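Keep the Old Desktop

My sister-in-law wants me to throw out my computer. It's a big tower, it hums, and it lives under the desk in what she calls the good room. I have a laptop for trips, so why keep the thing? Well, I like it! I like owning a machine I can open with one screw and a bit of patience, and I think more of us should hang on to ours.

Last March the repair counter at Vombridge quoted me $490 to fix a laptop with a bad memory chip, as everything inside was soldered down (the whole board had to go, they said, for one chip). A used tower at the same counter was $100. I stood there doing the math and getting crabby.
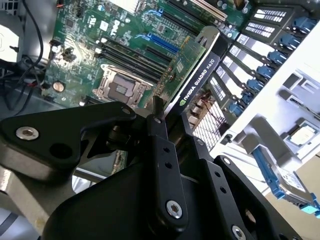
Elvia Escobedo wrote in after my last column to say I was being sentimental, that her old tower ate power all day and took up half a closet, and that she hadn't missed it for one minute since it went to the recycler in Sketness. Fair enough. Mine does warm up the room, and in July I could do without that.

But a card slot is a kind of promise, I think. You can put in something better later, or something cheaper, or the same part out of a dead machine. My neighbor paid $243 for a tablet with a cracked charging port two years on, and it's in a drawer now with the other tablets.

So the tower stays. I vacuum it out when I remember to, which is less often than I should, and my sister-in-law has agreed to a curtain across the front of the desk. She picked the fabric. It has ducks on it.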